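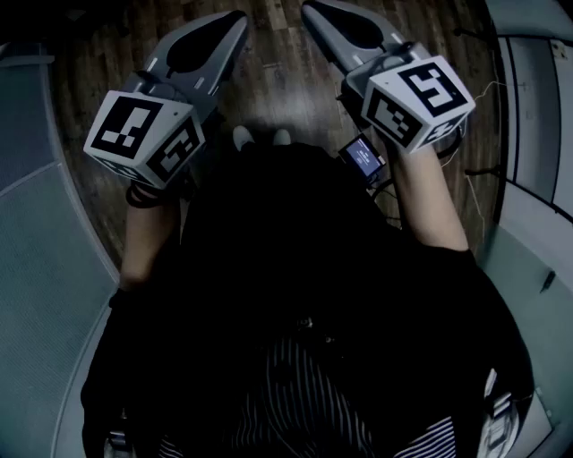 2019-10-03 -- Werelik trial kit, meeting room

Second session with the Werelik two-hand kit we have on loan from Hyun. Dilani Wijesinghe in the headset, me on the laptop and the clock. Kit version 4 firmware, no update since April.

Grips sit well once the strap is pulled down hard. Left strap slips if you leave any slack, so pull it before putting the headset on. Marker cubes are all still firm on their mounts. Jaw ticks are handy for setting the opening by eye.

Started at the window end of the table. Tracking held for the first 50 takes, then the right hand jumped twice when Dilani turned towards the whiteboard.

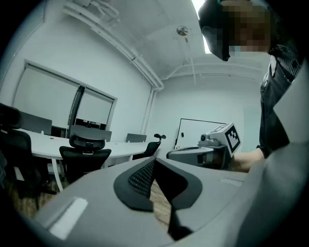 Moved further along the table and the jumps stopped. Could be the blinds, could be the lights, haven't separated the two. Will repeat with the lights off before saying anything to Hyun. Finger pads grip small pieces fine -- flat ones need a second go.

311 takes saved in all, 165 of them checked so far. File names are still a mess when you stop a take early. The manual says nothing on this. Marina Chatzigeorgiou had the same trouble at Lodolthorpe and renames hers by hand.

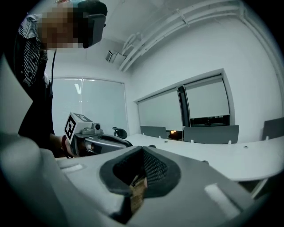
Dilani at the table, near gripper with a small wood-coloured piece at the pad.

Against the Baleck set: Werelik is easier to put on, Baleck has the better software. Cables are a nuisance on both. Dilani's arms were tired by the end and she wants shorter blocks next time.

To do: lights-off run, check the remaining takes, ask Hyun for the price of spare pads.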